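Home | Reviews | Fiction | Audio | About | Contact

Review: The Plikargate Ledger 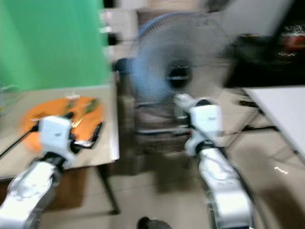 The Plikargate Ledger is published by Lombardi and runs to 397 pages. It is set in the harbour town of Urnach, where the narrator, a clerk in the customs house, is asked to copy out a set of damaged shipping records. The names of 6 vessels recur in those records, although the port has no other evidence that they ever docked.

The first third of the novel proceeds slowly. Readers who require an early incident may find it a trial, and I set the book aside in March before returning to it. The prose is restrained throughout, and the author has evidently taken care with the working language of ports and warehouses. A long chapter on the grading of rope could have been shortened without loss.

Matters improve considerably once the clerk travels inland to Flarkeck. The correspondence between the two customs offices is reproduced in full, and it is here that the discrepancies in the ledger begin to acquire a human cost. I would draw particular attention to the letters concerning the winter grain, which are the finest pages in the book.

My principal reservation concerns the ending. The question of who altered the records is answered in a single paragraph, and the clerk's own part in the affair is left largely unexamined. A sequel may be intended, but the volume itself gives no indication of one.

The book is recommended to patient readers of historical mystery. Those new to the genre may prefer to borrow a copy before purchasing.

Rating: 4 out of 5

Shared 765 times | 2 comments

harbourreader
I must disagree regarding the rope chapter, which I enjoyed very much. I do agree about the ending.

M.
Thank you for this review. Is there a map? I lost track of the route to Flarkeck in the library's e-book.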